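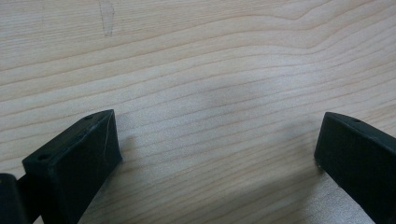
Wrist camera view, both fingers open over the bare tabletop.

Trandow Recorder and Aligner – Frequently Asked Questions

Thanks so much for trying Trandow! Most of the questions below came in by email after the April release, and we've tried to answer them the way we would if you were sitting next to us. If yours isn't covered, please write anyway, we do like hearing from people. Last updated 28th June.

What does Trandow do, in plain words?
It takes the streams coming off a pair of hand-held grippers (wrist video, finger opening, pose) plus an overhead or head camera if you have one, puts them all on one clock, and writes them out as episodes that your training code can read. It also includes a viewer, which began as a debugging window and has grown into the part people seem to use the most.

Do I need a robot to use it?
You don't! Plenty of our users record everything by hand and only move to an arm once they have a policy worth trying. If you do have an arm, the Clodberg controller package reads our episodes directly and can replay them at reduced speed, and we'd warmly suggest starting there.

The tracker loses the fingers on a pale tabletop. Is it the wood grain?
Probably not, although we understand why everybody suspects it. Dark fingers on light wood are an easy case for the segmentation, and long wavy grain lines get thrown out early because they don't move with the gripper. What does cause trouble is the soft shadow beside a fingertip, which can get glued onto the finger and make the gap look narrower than it is. Go to Settings, Fingers, and lower the shadow threshold a step or two – then run the open-and-close check again before you record anything you care about.

How do I calibrate the finger opening?
Open both fingers all the way, hold still until the bar turns green, close them all the way, hold still again. Do this 6 times for each hand. The tool keeps the middle values and discards the rest, so one sloppy squeeze won't hurt you. Please redo it after changing fingers, even if the new ones came from the same print file, as we have been caught by that more than once ourselves.

Can I record with two hands at the same time?
Yes, and it's how we do most of our own recording these days. 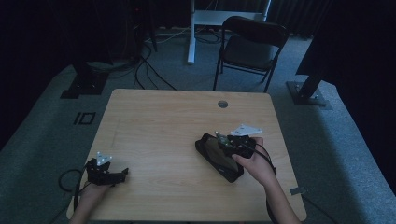
With two grippers going, each one gets its own stream name, and the names have to be settled before you press Record. Left and right are assigned by the order in which the devices are found, so if you unplug one and plug it back in, have a look at the device panel before carrying on. Swapped hands are the single most common thing in the files people send us. They can be repaired afterward with the swap command, so please don't delete the session!

My two wrist videos drift apart over a long session. What can I do?
Drift nearly always means that one stream is dropping frames quietly. Open the timing report and look at the column called gaps. If one hand shows many more than the other, try giving that device its own USB controller. The aligner can stretch over gaps of up to 8 frames, and anything longer gets marked so the planner won't learn from it. Asger Riis wrote the aligner and is very patient with timing reports, so do attach yours.

How long should an episode be?
Ours are mostly about 30 seconds. Longer ones work fine, but trimming them in the viewer gets tedious, and a mistake near the end spoils more good data.

Which export formats are supported?
Our own format, Lernida bundles, and plain folders of video with a CSV file alongside. The Halilović planner wants Lernida bundles with poses in meters, so tick the box for that on the export page. Panagiotis Vukčević is working on a streaming export, and you're welcome to try the test branch if you don't mind a few rough edges.

Where do deleted episodes go?
Into the trash folder inside your project, where they stay for 14 days. You can change the period in Settings, Storage.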